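Okay, hello everybody, can you hear me at the back? Good. I'm Despina, and I'm going to talk about barley porridge, so I hope you had a small breakfast.

(Pass the first bowl around now.)

I started with barley when I lived in Dalby, in a kitchen with 2 burners and one decent pot. My neighbor Grethe made it every Sunday and I could smell it through the wall! She soaked hers overnight with a pinch of salt, and I still do it that way. If you forget to soak, fine, just cook it longer and keep adding water.
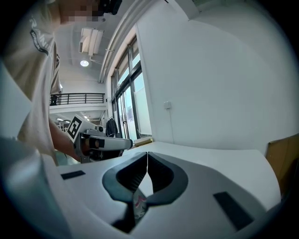 Now the milk. Please don't pour it in at the start (I've burned so many pots like this). Let the grains get soft in water first, then add 3 cups of warm milk, turn the heat way down and stir. Sugar goes in at the end, with cardamom if you like it. I love it, my kids pick around it.

(Ask who has used pearl barley. Hulled takes a lot longer, say this twice!)

For toppings I go with stewed plums in September and raisins the rest of the year. Butter on top, always.

Leftovers get thick in the fridge, so loosen them with a splash of milk. It keeps 4 days.

(Recipe cards are by the door. Questions, then second bowl.)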